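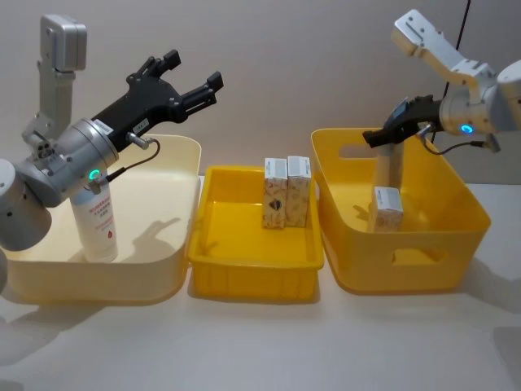 Yoo asked before the introductions were over whether the two-arm station could be leased by the month, and was told that Nirari currently offers it for purchase or on a one-year lease only. The question set the tone for the visit to the Promham demonstration hall in September, where our delegation reviewed the station for small-item sorting in the Brurberg warehouse.

The station is sold as a kit comprising 2 arms, grippers, controller and software. Containers are supplied by the customer. The host explained that each arm may be assigned its own bins, with the middle position shared between them, and that a new item is entered by placing it on the table and following 8 steps on the controller screen. Training for operators takes 17 hours and is included in the purchase price.
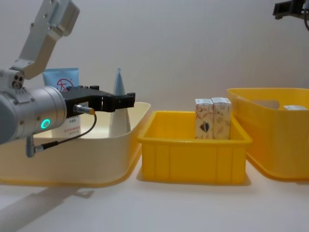 Demonstration station with three containers, Promham hall.

The delegation inquired about mixed packaging, as Brurberg handles both small cartons and tubes. Nirari stated that the standard fingers are suitable for both and that softer finger pads may be ordered separately. The service contract covers 300 operating hours between inspections. Spare grippers are kept in stock at Promham.

Two points remain open: the noise level during a full shift, and the floor space required once safety panels are fitted. Nirari has agreed to send drawings to the Brurberg site office.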